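Budgeting for a bin-picking cell: what Plenitz paid for, and what it left out

February | By the equipment desk

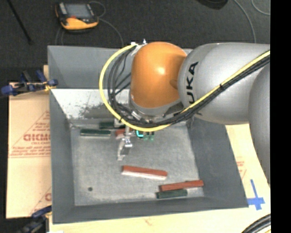 The purchase price of the arm was the easiest number to obtain, according to the production engineer who planned the first bin-picking cell at Plenitz. Three suppliers were asked to quote. Their figures for the arm itself were close together, and most of the spread lay in the gripper, the vision licence and the commissioning days.

"We had one line in the first budget called accessories," the engineer said. "It should have been six lines. Hoses, cable sets, mounts and spare fingers were all in there, and it was set far too low."

The site at Rastville makes small batches, and parts reach the cell unsorted. The firm trialled the process before fixing the specification, using simple blocks in a bin. Kimel supplied the gripper on a hire agreement for 14 weeks, with the option to buy at the end.

"Corners decide it," the engineer said. "A part in the middle of the floor can be approached from almost any side. A part against a sloping wall can't, and you may need a longer finger or a different wrist angle. Both affect payload, so I wouldn't sign for an arm until that has been checked."

The trial logged 245 picks per shift at first. The target in the business case was higher, and the payback period was moved from 20 to 26 months once the measured rate was used.

Ersoy, which handled the integration, advised keeping the hose and cable bundle on a fixed replacement schedule. Plenitz now holds one complete set in stores. The engineer puts the cost at around 3 per cent of the cell price each year.

Asked what would change in the next round, the engineer named the order of work. "Hire the gripper first, run your own parts, then write the tender. We wrote the tender first and had to amend it twice." A second cell is in the plan for the next financial year, subject to floor space.

Contact the editor | Copyright, all rights reserved | Back to top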